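## 3. Daily check of the hand-held grippers

Do this before the first session of the day, with the station software closed.
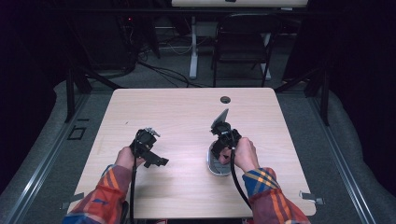 1. Hold one gripper in each hand by the handle. Let both cables run back toward you, clear of the jaws.
2. Open and close each gripper fully. Movement should be smooth over the whole stroke.
3. Check that the cables have slack with your arms stretched to the far edge of the table. If one pulls tight, re-route it before going on.
4. Start Stamine and select **Grippers > Zero**. Close both grippers and hold them closed until the reading settles.
5. Open both and compare the readings. A difference of 2 or less is fine. At 3 or more, repeat step 4.

**Note:** Error 1806 means one gripper is not detected. Reseat its plug, then restart Stamine. Error 2066 is a failed zero – usually the jaws were not fully closed.

**Caution:** Do not lift or carry a gripper by its cable. Quit Stamine before unplugging either one.

If the error comes back after a restart, tag the gripper and pass it to Valeriano Peñalver. Spare cables are in the Katmont drawer.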